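Stop grading robots on the last frame

Posted 24th December by Shona Halliday

Quick one before I shut the laptop for the break. Been arguing with Cameron Pomare all month and I want it written down somewhere before he forgets he agreed with half of it.

The argument is over how we score sorting runs. Two arms, a bin with two compartments, bricks on the table, orange one side and green the other. Everybody in this corner of the field has some version of it. And nearly everybody reports it the same way: were the bricks in the right compartment when the clock ran out, yes or no. Add up the yesses, divide, put it in bold in a table.

I think that number is close to useless. Worse, I think it's making our policies dumber, becuase we tune to it.

Take the Clestham recipe. Kumiko Uchida and I trained on 2,521 demonstrations, which sounds like plenty until you look at how they were gathered. Same operator habits, same bin angle near enough, bricks dropped in a tidy little patch. Then we ran 210 trials and got a success rate I was happy to put on a slide. Good colour. Big font.

Then Kumiko sat down and watched them. All of them. Start to finish, with a notebook. Her view after that was that I should take the slide down, and I did.

What she had was a list of things the score can't see. Arm goes for a brick, closes on nothing, goes again, closes on nothing, nudges it sideways, gets it on the third go. Success! Arm picks an orange, drifts over the green side, hangs there, comes back. Success! The other arm does nothing useful for the whole trial. Also a success, and we'd called the thing a bimanual policy in the title.

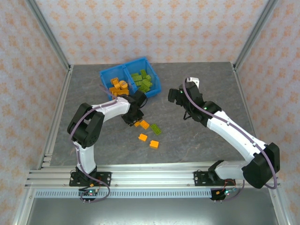
Sorting by colour is easy to judge at the end and hard to judge in the middle. The end is a fact. The middle is a hundred small choices — which arm, which brick first, do you go in from the side or over the top, do you bother clearing room. That's where the method lives. If I change the loss or the data mix, the middle changes long before the end does.

Cameron's side of it, and I'll be fair to him: end state is cheap, it's the same for every lab, and no one can fudge it. Once you let people grade the middle you get taste. One person's hesitation is another person's caution. He ran the Jalten comparison on end state only and it held up when Skostville repeated it. Can't say that for much in this area. Point taken.

But held up as what? Both labs got the same number from the same kind of setup with the same kind of bricks. Shift the bin a bit, put the loose ones closer to the rim, and I'd bet the ranking flips. We tried a small version of this. Took 25 trials, rotated the bin, changed nothing else. The policy with the better score fell apart first. The "worse" one had fewer regrasps all along and it just kept going. Twenty-five isn't enough to publish. Enough to annoy me.

So what do I want. Not a big new benchmark, please, we have those. I want regrasps per brick reported next to the success rate. I want to know how the work was split between the arms. I want the time from first contact to release, and I want the failed runs uploaded with the good ones, uncut. Ruby-Lee Nepia already does the last bit for everything out of Cheetham and it has saved me weeks. Five minutes with her failures taught me more than our whole results section.

Yes it's more work. Somebody has to watch the footage, or write a tagger and then check the tagger, which is also watching the footage. Shayne Harawira reckons students won't put up with it. Mine did, with some grumbling, and they came out of it with better ideas for what to fix then I had.

We're redoing our own table in the new year, with the extra columns. The headline number is going to look less impresive beside them. Fine by me. Cameron gets the draft first and he can write his reply here if he wants the space.

Related posts
How many demos is enough? Wrong question
Notes on gripper wear and why I log it
Two arms, one busy: reading bimanual papers
Cameron Pomare replies on the Jalten comparison

Contact | © Shona Halliday | Back to top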